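Mirbridge library stretches its hours, and the shelves are filling up

If you walked past the old Dimach building on Tuesday evening and wondered why the lights were still on, good news – the library is now open until nine! I went in at half past seven, fully expecting to have the place to myself, and had to wait for a chair.

The longer hours are a trial that runs through April. The town agreed to pay for it after 3,046 people signed the petition that sat on the front desk all winter (I signed it, my mother signed it, and I'm fairly sure my mother signed it again at the pharmacy). The plan covers four evenings a week, with Friday left as it was, closing at five.

Remigiusz Szewczyk, who runs the lending desk, told me the first evening brought in 122 visitors after six o'clock. He had put out coffee for thirty. "I went across the road twice for milk," he said, and he looked pretty pleased about it.

The evening crowd is a real mix. I saw high school kids with chemistry books, a couple doing their taxes at the long table by the radiators, and a man reading a very thick novel about whaling who didn't look up once. The study rooms upstairs can be booked for an hour at a time, and you do need to book, they were all gone by the time I asked. 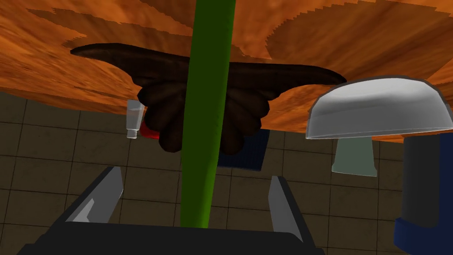
What's new on the shelves

The other half of the story is the books. The Mac Carthaigh family has given the library 400 titles from their late father's house on the Brurnov road, mostly travel writing, local history and a frankly enormous number of detective stories. So far 281 of them have been cataloged and can be checked out like anything else. The rest are still in boxes in the back office, and Remigiusz says they'll go out as he gets to them.

I came home with two of the detective stories and a walking guide to the Brurnov hills from before the bypass was built. Half the paths in it now go straight through somebody's parking lot, but the hand-drawn maps are lovely and I've already renewed it.

A few practical things, if you're planning to go. The side door on the parking lot side is locked after six, so use the front steps or the ramp next to them. The children's section still closes at the usual time, although kids are welcome to stay and read in the main room with an adult. Printing is available until half past eight, same price as during the day – bring coins, the card reader is out again. And if you have an overdue book hiding under the bed, the return slot is open all night.

The town will look at the visitor numbers when the trial ends and decide whether the late evenings stay. There's a comment book at the front desk if you'd like to have your say. The pen is on a string, and it's been a little short of ink, so maybe bring your own.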